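3.2 Collection of demonstrations by remote control

Demonstrations were collected in two settings. In the first, an operator held the arm by hand and guided it through the task on the Hilingate bench. In the second, the operator worked at a screen with a pair of hand controllers, and the same motions were carried out by a simulated arm in the Podotico environment. The present section deals with the second setting. Hand guidance is treated in Section 3.3.

The task set was the same in both settings and is referred to below as Kivby. It consists of short table-top actions in which the gripper must be brought over a work surface, lowered, closed and withdrawn. Operators were given a written statement of the goal and were free to choose their own path. No time limit was set. A demonstration was ended by the operator with a button press, and could be discarded at once if the operator judged it to be poor. In total, 1626 demonstrations were kept for training and 215 were set aside for testing.

The operator's screen carried a view that looked over the gripper towards the work surface (Figure 2). All steering was done from this view. A wider view of the room was prepared but was withheld during collection, so that the operator would not act on information that the learned controller would later lack.
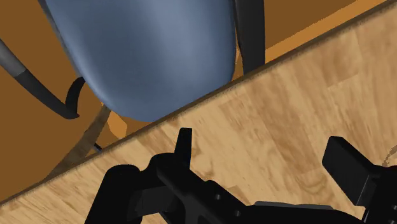 Figure 2. Rendered view of the simulated workspace. The two black fingers of the gripper stand open over the wooden table top; part of a blue chair is seen beyond the table edge.

In a written comment on an earlier draft, Mota objected that an operator who is denied the wider view will move more slowly and with more corrections, and that a controller trained on such motions may learn the hesitation along with the task. The objection is a fair one. We examined it by allowing the wider view in a further 40 demonstrations, which were kept apart from the training set. Operators did pause less often when both views were present. They also tended to approach from directions in which the contact point was hidden by the fingers, and these approaches could not be reproduced from the gripper view alone. The single view was therefore retained, and pauses at the start and end of each demonstration were removed before training.

Controller motion was mapped to gripper motion at a fixed scale. Rotation was passed on without scaling, as operators found scaled rotation hard to predict. When the operator released the grip button, the simulated arm held its position and the hand could be moved back to a comfortable place before work was resumed. These breaks were marked in the record and were not treated as part of the demonstrated motion.

Each operator completed 22 practice runs before any data were kept. Practice runs used the same table and gripper but a separate set of goals. Errors in judging height above the surface were the most common fault during practice, and remained the main cause of discarded demonstrations afterwards. The treatment of partly completed demonstrations is described in Section 3.4.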